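Inicio Datos Código Modelos Incidencias Buscar

# Darnora-Empuje: datos de empuje sobre tablero guiados por instrucciones

Este repositorio contiene los episodios y los guiones de evaluación que usamos para estudiar políticas de empuje condicionadas por texto. El brazo lleva una varilla cilíndrica como único efector, sin agarre, y desplaza bloques de juguete de colores sobre un tablero de madera. La instrucción es una frase corta, por ejemplo «acerca el corazón amarillo al cilindro verde».

## Contenido

- `episodios/`: 2.460 episodios teleoperados, un directorio por episodio
- `instrucciones.csv`: frase original, frase normalizada y bloque de referencia
- `evaluacion/`: 681 episodios de prueba, separados por disposición inicial
- `guiones/`: conversión, filtrado y cálculo de métricas

Los episodios de prueba no se solapan con los de `episodios/`. La separación se hizo por disposición inicial porque una partición al azar dejaba arranques casi idénticos a ambos lados y subía la tasa de éxito de forma artificial.

## Montaje

El tablero es de arce claro y va apoyado en plano sobre una mesa azul perforada. Los bloques combinan color y forma: hay cubos y cilindros, además de estrella, corazón, hexágono y prisma triangular. La cámara mira desde el borde cercano, de modo que el tablero se ve como un trapecio más ancho por delante. Las imágenes se entregan sin rectificar; la homografía está en `guiones/plano.py`. 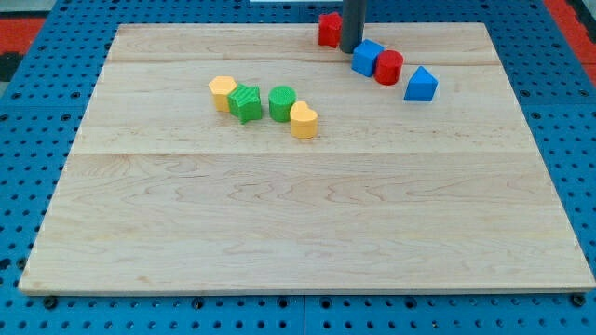 Las posiciones se expresan en el sistema del tablero, con el origen en la esquina cercana izquierda y el eje *y* hacia el fondo. En las primeras sesiones el origen estaba en el centro. Esos episodios ya están convertidos, pero el campo `origen_antiguo` se conserva para quien tenga copias previas.

## Anotación

Cada episodio se segmentó a posteriori. Una persona veía el vídeo completo, marcaba el inicio y el fin de cada empuje y escribía la instrucción que correspondía a lo ocurrido – no a lo que el operador pretendía hacer. Arne Eichhorn revisó las frases ambiguas. Cuando una frase podía referirse a más de un bloque del mismo color, se añadió la forma.

## Resultados de referencia

La política base, Mistby, se entrenó por clonación de comportamiento con historial de cuatro fotogramas. La variante Cusbridge añade una cabeza auxiliar que predice el bloque de destino. Cusbridge falla menos en instrucciones con dos bloques, y la diferencia casi desaparece en las de un solo bloque. Ambas se entrenaron con el mismo número de pasos y la misma semilla.

El error más frecuente en las dos es el contacto fuera de centro: la varilla toca una esquina y el bloque gira sin avanzar. Ocurre sobre todo con la estrella y el prisma triangular.

## Limitaciones conocidas

- Un solo tablero y un solo juego de bloques.
- Iluminación cenital uniforme; no hemos medido nada con luz lateral.
- Los empujes junto al borde lejano están poco representados.
- Las instrucciones están en español peninsular. La traducción al inglés es automática y no se ha revisado.

## Uso

 python guiones/convertir.py --entrada episodios --salida tfds
 python guiones/evaluar.py --modelo cusbridge --particion prueba

La conversión necesita Python 3.8. Para dudas sobre el formato, abrir una incidencia; para el control del brazo, escribir a Lyle Abernathy.

Última revisión: 25 de abril de 2021

Contacto | Licencia CC BY 4.0 | © Proyecto Darnora | Volver arriba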